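[bins-and-boxes] Re: Metal bins for mixed small things – scratches, noise and sorting
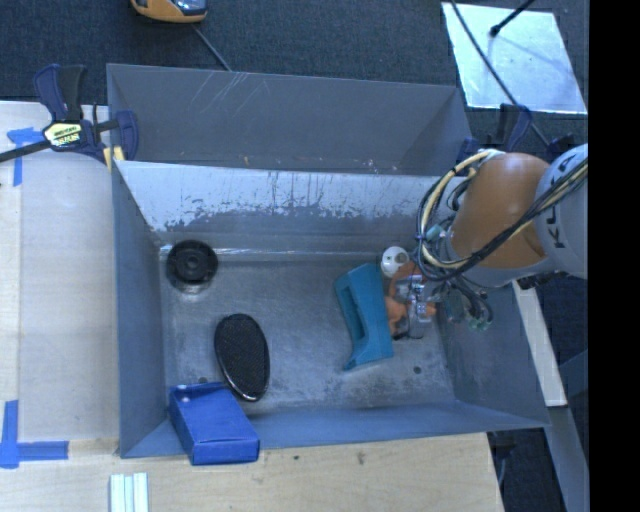 Hello all,

Thank you for the long answer, and sorry that mine comes so late. I was away for most of December and I wanted to look properly at our own bins before I write something. I put my replies between your paragraphs, I hope it is readable.

> We have now used the grey metal bins for one winter at the
> Guvirov toy library, and I am not so happy with the floor of them.
> It was smooth when we bought them and now it is full of scuffs.
> Is it the same with you, or did we get a bad lot?

It is the same with us. The floor of our front bin is worn and scuffed all over, and the one behind it has thin diagonal scratches on the back wall and small chips near the lower edge. I do not think you got a bad lot. Hard plastic things slide on the metal each time somebody searches for something, and grains of sand come in with the toys from the garden. I have stopped to worry about the scuffs. What I look for is sharp places. Once a month I go along the rim with an old nylon stocking over my hand, and if it catches somewhere, I take fine sandpaper and make that place round again. In all the time we have the bins I had to do it 4 times, always on the rim and never on the floor.

For chips in the surface I would not use paint from the hardware shop. We tried it on one bin and it came off in flakes after some weeks, and then you have flakes between the toys. Now we only wipe and dry.

> Second question: do you put a mat inside? The noise is
> terrible when the children throw things in. Karam sells a felt
> mat but I find it expensive for what it is.

We had felt mats and took them out again. They do help with the noise, this I must say. But our bins have sloping walls, so the mat never lies flat in the corners, and all the small pieces go under it. Also the felt holds crumbs. If you want to try it cheaply, cut a piece from an old yoga mat, a little smaller than the floor, and leave the corners free. You can wash it in the bath. We use such a piece only on the days when the smallest children come, the rest of the time the bin is bare.

Another small thing against noise: put the bins on something soft instead of something soft in the bins. We have strips of rubber under ours, the kind that is sold for washing machines – this took away the booming sound, and what remains is only the clatter.

> Third, and here I would like to hear from everybody. How full
> do you fill one bin? We have 193 pieces in the catalogue and
> I would like to put them in as few bins as possible, but
> then nobody finds anything and all is on the floor at the end.

Here I have a strong opinion, so please forgive me. I would keep the returns bin almost empty, and I would never use it for storage. Ours holds only what came back and is not yet checked, and I like to see the metal between the things. At the moment there is a round black plastic piece like a wheel or a spool, a black oval thing with a mesh-like surface, a bright blue box, something teal with a long slot, and an orange-brown toy with parts going out like limbs. They have nothing to do with each other, and this is normal for a returns bin. You can take out any of them without moving the others much, and for me that is the right amount.

My rule is 5 things in the bin, then somebody must sort. Before, we sorted "when it is full", and of course it was never full enough until it was much too full. With a low number the sorting takes so little time that people do it while they wait for the kettle.

The sorting itself goes like this with us:

- First the flat and boxy things, as they lean on the walls and hide what is behind them. Open them and look inside before you put them away.
- Then the round things. A wheel or a spool alone in the bin usually belongs to something bigger, so it goes in the tray "parts without owner" until the rest appears. We keep it there until the end of the season.
- Then toys with arms, legs or other long pieces. Take these by the thick part in the middle. If you pull on a limb, it is exactly the limb that is loose.
- Last, everything which you cannot name. Write on a paper the colour and the shape and put the paper with it. "Teal, pointed, with slot" is enough, somebody will recognise it.

About as few bins as possible: I understand the wish, but I would count in shelves. The checked toys do not need metal bins. For them we have the low open crates from Festavwood, which are lighter and which the children can carry in two.

> Last one. Do you wash the bins, and with what? Somebody wrote
> on the list that dishwasher powder makes the metal dull.

I remember that message too. I cannot say if it is true for every metal. We use warm water with a little washing-up liquid, a soft brush for the line where the wall meets the floor, and then a dry towel. This line is the only difficult place, dust sits there like glued. I tip the bin so that the line is at the lowest point, pour in a cup of water and wait 5 minutes, and then it brushes out easily. No powder and no steel wool. Ours still shine where the light comes on the far wall, though the floor will never be nice again.

One question back from me. You wrote in the autumn that you wanted to try the Vument labels on the outside of the bins. Do they hold on the metal when it is cold in the room? Our paper ones fall down each winter, and I would like to order something better before the next season – but only if somebody has them already and is content.

I can also send the text of our small card for the sorting, if it is useful. It is one page, and I can correct the English first.

With kind regards to all on the list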